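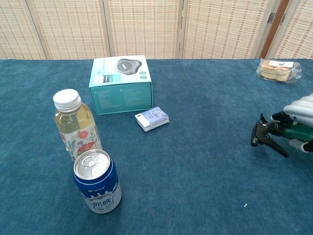 Kullix home robot FAQ
Updated 2024-10-21

Can it clear a table yet?
Mostly. Bottles, drinks cans, small boxes, tissue packs – fine. Slow though. Faster by hand, by a long way.

What about soft stuff?
Hit and miss. Cake in a plastic wrapper gets squashed if the grip is set too high. Turn it down first, see the settings page.

Can it use a spray bottle?
Picks one up, puts it down, yes. Squeezing the trigger and wiping after is a seperate job and not reliable. Don't buy it for that.

See-through bottles?
Better since the Nivanex update. Still misses some in low sun. Close the blinds.

Will it do laundry?
No. Towels maybe in December. Shirts no date.

Does it work in a shop?
Zirnley have 2 on shelf tidying, after closing only. Not cleared for use with customers about.

How much?
£1220 a month to rent, arm and base. No sales to homes at the moment.

Do I have to be in the room?
Yes. Stop button within reach, always.

It dropped something, now what?
Press pause, pick it up yourself, press resume. If it keeps happpening send the log to Sotiris Triantafyllou on the support desk – reply in 2 working days.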